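Chapter 4
Portions, Plates and What People Think They Ate

In this chapter
Why a portion and a serving are two different things
How plate size gets into the numbers
Writing a food diary that someone else can use
Energy from snacks and fruit

Before you start
You will need your notes from Chapter 3 on energy units. If you skipped the kilojoules section go back and do it now, we use both units from here on.

4.1 Portion or serving?

Two words, used as if they were one. A serving is a fixed amount, the one printed on the packet. A portion is what lands in front of you. The packet of oat biscuits says two biscuits. You eat five. One portion, two and a half servings, and the energy goes up to match.

Most mistakes in food diaries start right here. People copy the packet figure and never ask how much came out of the packet. Look at the Volby survey in the appendix – adults in one small town, asked to write down a normal day. Average written down: 2000 kcal. Then the same people had their food weighed for them. Average weighed: 2670 kcal. Same town, same people. No one was asked to cheat and probably very few did.
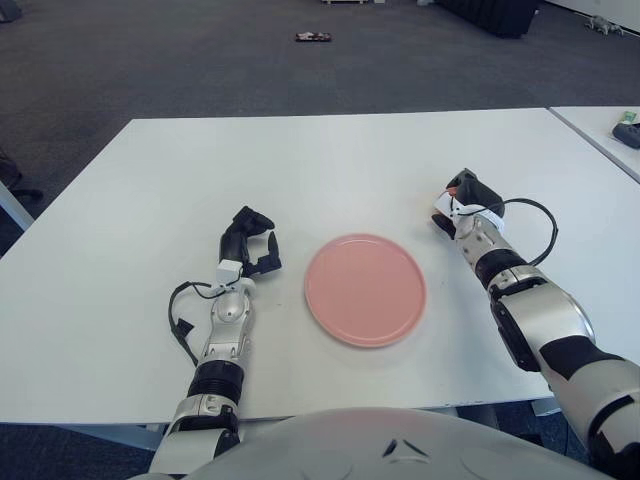 So where did the missing energy go? Drinks, mostly. Cooking oil. Butter on toast, which people wrote down as toast. And second helpings, which hardly anyone thinks of as a meal. Keep that list, it comes back in 4.4.

4.2 The plate as a measure

Nobody weighs lunch. We judge by eye, and the eye uses the edge of the plate as its ruler. A spoonful of rice on a wide plate looks mean. Put it on a side plate and it looks plenty. Same rice.

For class work we use one plate all the way through. Plain, one colour, raised rim if you can get it as peas roll. Measure across the inside, not rim to rim. Write the number at the top of your diary sheet once and then stop worrying about it.

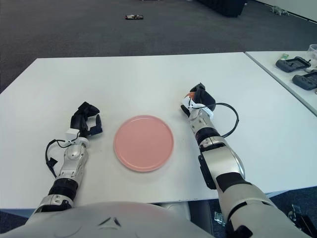 Fig. 4.1 A plain round plate with nothing on it.

Bowls are harder. Depth hides a lot. The Seol kitchen study gave people soup in shallow bowls and deep ones and asked for a guess in millilitres. With the deep bowls the guesses were all over the place, and nearly always too low. If you must use a bowl, fill it with water first to your usual level, pour the water into a jug and read it off. 400 ml is common for cereal bowls filled well below the top. Surprises most classes.

4.3 Foods that come as units

Easier ground. An egg, a slice, an apple. You can count them, so people do remember them. But units vary to. A small apple and a big one are both "one apple" in the diary, and the tables in Appendix B only give values per 100 g.

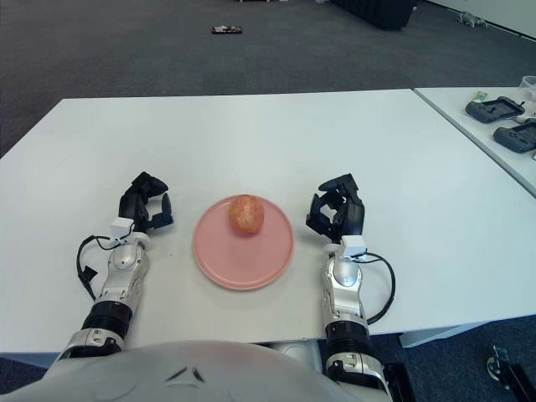 Fig. 4.2 One apple on a plate. Recorded in most diaries as "1 apple".

Rule for this course: count first, weigh second, write both. Peel and core come off the weight if you don't eat them. Weigh what's left over and take it away from the total.

Key words: unit food, edible part, waste, recall.

4.4 Writing the entry

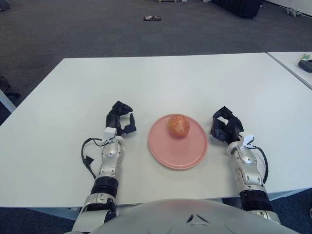 A diary entry has four parts: time, food, amount, how it was prepared. Leave one out and the next person has to guess. "Fruit, afternoon" is no use at all. For a single fruit with red and yellow-orange streaks in its skin, put the colour in as well, it can help someone narrow down the variety later on. Then the weight in grams, so 110 g and not "medium". Raw, stewed or baked. If it was baked with sugar, the sugar gets its own line.

Write it at the time. Not at bedtime. The Fereo schools trial compared entries made at the table with entries made that evening and the evening ones had lost most of the snacks – and nearly all of the drinks.

Activity 4A
Keep a diary for one full day, using the sheet from the Clirnen workbook. Swap with a partner. Underline every entry you could not weigh out again from the words alone. Swap back and fix them.

Check the units before you add up. kcal and kJ in the same colum will ruin your total.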